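The Snack Table at Holtness
Posted Feb 18, 2017

Welcome back to the gallery! We moved into the big upstairs room at Holtness in December, and I have been waiting ever since for a clear morning so I could show off the light up there. The windows face the good way, and before lunch the sun comes right across the furniture in long stripes. I could sit in it all day (and some days I pretty much do).

This is also my 14th snack table post, which makes me very happy. If you're new, we put out a mix of sweet, salty and fresh for the afternoon, and I write a little something about whatever landed there. Captions are short this time, I promise.

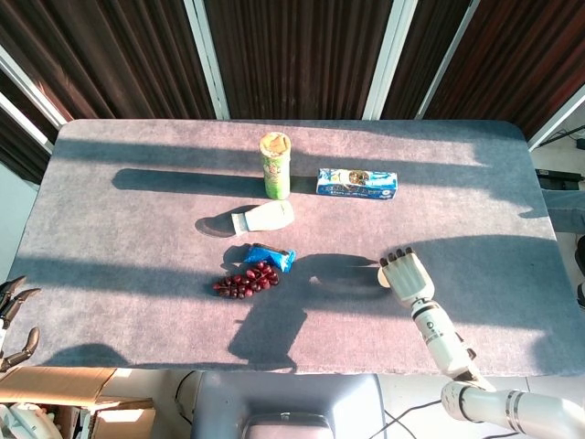
Grapes are my favorite thing to put out, and I will defend them against any cookie in the building. I like the dark red ones best, the kind that go nearly black in the middle of the bunch, and they look wonderful against that blue-gray felt. The chips in the tall green can are already open, so help yourself! The blue and white box next to them has the brown cookies in it, and the little blue packet is for anybody who wants something small to carry back downstairs.

A word on the felt, too, as I get asked about it a lot. We found it at Abugri, on the remnant shelf, and it was 7 dollars for the whole piece. It softens the noise when people set things down, and crumbs brush off with a dry cloth. Rolell had a green one that I still think about.

Next gallery will be the shelves at Drodetti, all freshly painted, with 200 jars to find room for. I can't wait to get up there and start sorting!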